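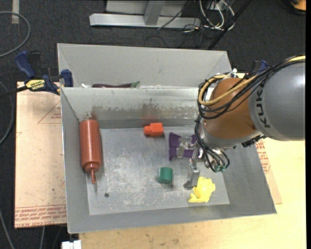

Skatbridge Bins, README

Two metal bins, one arm, and a learner that would like to know how to get things from one to the other. Skatbridge Bins is the collection of grasp attempts we gathered so it could find out. It is released by the Saha group and maintained by Nuwan Ekanayake, who also answers the mail, eventually.

What is in it

Each example is one attempt: the arm goes into a bin, closes the gripper on something or on nothing, and lifts. We keep the camera view, the joint readings, the commanded gripper pose and a label. The label is 1 if an object left the bin and 0 if it didn't. Objects that left the bin and landed on the carpet are also 1. We argued over this for most of March and the carpet won.

Failures make up almost 88 percent of the early sessions. Please don't filter them out and then write to tell us the data is too clean.

Objects

Small toys, blocks, play food and a squeeze bottle with a pointed nozzle, which has taught the policy more humility than any of us managed. The eggplant is long, smooth and purple and tends to hide against the wall. Contents were swapped every 12 hours of running, or whenever whoever was on shift remembered.

How it was collected

The arm picks from one bin and drops into the other until the first is empty or it gives up, then the direction flips. Early grasps were random. Later ones came from the Trekano policy, retrained overnight on whatever the day had produced – with 10 percent left random so it wouldn't fall in love with one corner.

Known problems

The bins are shiny. Bright objects show up a second time as a smear of color on the wall, and early checkpoints reached for the smear.

The bin floors are scratched and the walls stained. Don't use the marks as landmarks. The policy tried.

The bins are clamped, but the clamps were redone after session 3, so poses before and after differ slightly. Use the calibration file that ships with each session.

Attempts where a hose snagged are flagged "hose". There are more than we would like.

Splits

Train and test are split by session, never by attempt. The Jendent objects appear only in test. If your numbers on them look wonderful, check your loader first.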